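Arts Administration: Front of House and Venue Operations
Unit 4 Handout: Seating Plans, Holds and House Counts
Instructor: Geetha Hegde
Revised January 16, 2023

4.1 Capacity

The licensed capacity of a hall is the largest number of people allowed inside at one time. It includes performers, ushers and technical staff. The sellable capacity is always lower. In the Vurnton Hall case, the licensed capacity is 2180 with the floor cleared for standing events. For a seated chamber concert in the smaller Oden Room, the licensed capacity is 620 and the sellable capacity is 600.

Students should state which figure they are using in every written answer.

4.2 Holds

A hold is a seat withheld from public sale. The common types are:

House holds, kept for seating problems on the night
Artist holds, set by contract
Press holds, released at a fixed hour
Technical holds, where equipment blocks a seat or its view

Technical holds must be settled before the seating plan is loaded. A hold released late is seldom sold at full price. In the De Haan Quartet contract (see reader), 80 seats are held for the presenter and the artists together, and unclaimed seats return to the box office at noon on the day of the concert.

4.3 The House Count

The house count is taken twice, once at the start of the performance and once after intermission. Ticket scans alone are not accepted, as they omit infants and re-entries. The front of house manager signs the final count and files it with the settlement sheet.

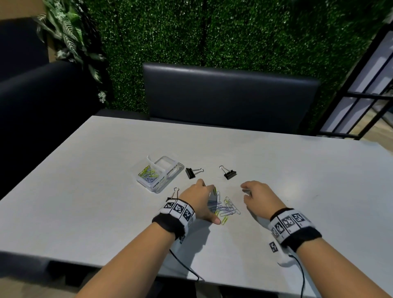
4.4 Assignment

Read the Burniler Festival settlement packet and prepare a one-page hold schedule for the opening concert. List each hold by type, row and release time. Explain any hold that remains in place at curtain.

Schedules are due at the first class meeting in April. Late work is accepted only with prior written approval from the instructor.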